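Kunditz Student Robotics Club
Minutes of the September meeting

Present: Elínborg Laxdal (chair), Kamran Bangash, Barrett Nakamura, Ketill Nørgaard (minutes)
Excused: Poul Juhl for the first item, he joined at 17:20

1. Minutes of the last meeting
Approved with one correction. The spare servo motors were ordered by Kamran and not by Barrett.

2. Budget
Elínborg presented the account. The club has 1,483 euros left for this school year. The entry fee for the Stastska student competition is 494 euros and must be paid before the end of the month. Barrett asked if the fee includes the practice evening. It does not. The meeting agreed to pay the fee and to decide on the practice evening later.

3. Room and keys
The club keeps the room in the Ladefoged building until the winter break. There are 2 keys. Kamran has one and the other stays with Elínborg. Whoever closes the room must also switch off the power supply at the wall - this was forgotten once in the summer.

4. Cable task for the competition
Barrett reported on the task, which has the working name Keller. The arm must pick up a cable, move it away from other cables and put it down in a marked zone. A team has 5 attempts and the best one counts.

The group discussed which objects to train with. The rules say only "common household cables", so Kamran wants thin and thick ones mixed on the same surface, together with something that has a cable near it, for example headphones. Barrett is worried about patterned surfaces, where a light line in the stone can be confused with a light cable. He proposed to keep such a surface in the training and not to change to a plain table. Agreed.

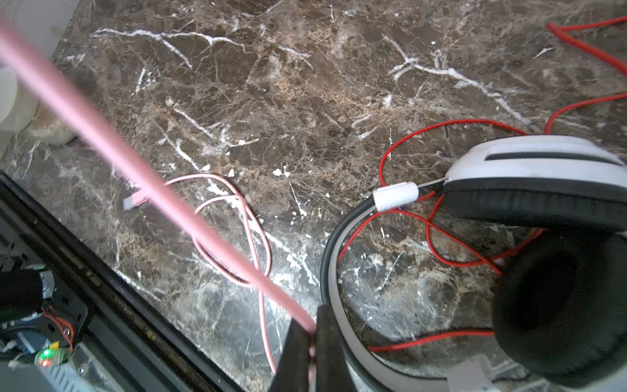 Poul said that the group should first decide where on the cable the fingers must close, and only after that record more attempts. In his opinion a grip near the middle is easier to learn, but a grip near the plug gives better control when the cable is put down. Barrett would like to try both. It was decided that Barrett and Poul write one page about this for the next meeting.

Kamran reminded the group that each recording needs a short note with the name of the operator and the result. Several notes from August are missing.

5. Other business
Ketill will ask the school if new members can join after the start of the term. Elínborg needs the T-shirt sizes by e-mail.

The meeting closed at 18:45. Next meeting in October, same room.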